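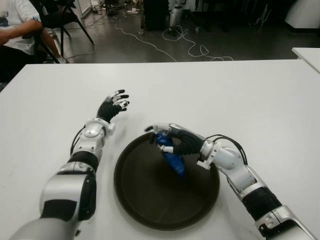 A round dark brown tray on a white tabletop.

News > Company > Tableware

2 min read

Prolstead to bring back its round serving trays in October

Prolstead, the tableware maker, will put its round serving trays back on sale in October, two years after the line was dropped. The trays will be sold through the company's own shop and at Kerslake stores.

The company asked past customers last winter which discontinued items they missed. It received 1,824 replies, and 649 of them named the round trays.

"We expected people to ask for the soup bowls," said Anastasia Papadakis, head of product at Prolstead. "The trays won by a wide margin, so we went back to the old drawings and started there."

The new trays keep the diameter of the originals. The rim is slightly higher, and the base has been made thicker after complaints about warping. They should be washed by hand.

The first run will be almost 1,000 trays, with 600 set aside for Kerslake. A second run is planned for the spring if orders allow. Matching coasters will follow — the color range for those has not been settled.

Tekle Teshome, who buys kitchen goods for Kerslake, said the stores would stock the trays next to the Prolstead pitchers. "Shoppers still bring in the old ones and ask for another," he said.

Anyone who answered the survey can order from 9 a.m. on the first Saturday of the sale. General orders open at noon the same day. Replacement trays under the old guarantee will be handled separately, and owners should keep their receipts.

Press contact: Hilkka Mustonen, Prolstead press office

Comments (3)

Bezawit Belay
Will there be a smaller size? The old one never fit in my cupboard.

Obaidul Majumder
Mine warped after a year so glad to hear about the base. Please do the soup bowls next.

traylady
does the guarantee cover the oval ones too?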